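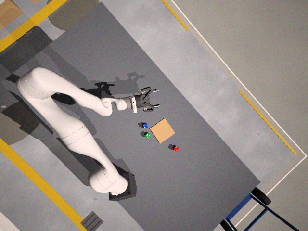

A reader wrote to say that I should have stopped rolling at 396 last week and taken the points, and that anyone who plays Enditz for a whole summer ought to know it by now.

Fair enough. I went back over the score sheet this morning and the reader is right. I had the lead, it was the last round but one, and I rolled again and lost the turn. Final score was 611 to something I don't want to write down.

Sunday, August 12, 2018

Rain until after lunch. Did the laundry, paid the water bill, called my sister. She is still at the lake in Astudach and says the road on the north side is closed again, so everybody has to drive in past the gravel pit. She wants me to come up before Labor Day. I said I would look at the calendar.

In the afternoon we played four games at the kitchen table. I tried a plain rule: roll no more than three times in a turn, whatever happens. I won two and lost two. I had expected the rule to feel dull, and it did for the first game. By the third I liked having less to argue about with myself.

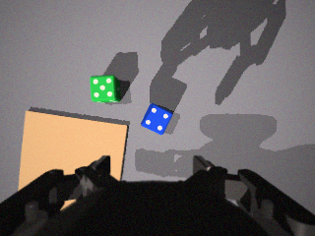

One green die, one blue.

Still no answer on the tie question. The rule sheet says a tied round "passes," and we have always taken that to mean nobody scores. In Kowalchuk, where my sister learned it, they carry the points into the next round, and the games run long. We tried it that way in July and one round ended up worth 30, far too much for one lucky throw. I would keep our way at home and play theirs when I'm up there.

The new score pads from Trerateck came on Friday. The paper is thinner than the last lot and pen shows through on the back, so I am using pencil. They also moved the totals column to the left side. I added up the wrong numbers twice today before I noticed. There are more than 17 old sheets in the drawer that still have one clean side, and I will finish those first.

Supper was leftover corn and the last of the ham. Cleared up late in the evening, and the gutter over the back door is dripping again. Need to get the ladder out before the weekend. Library books are due Tuesday.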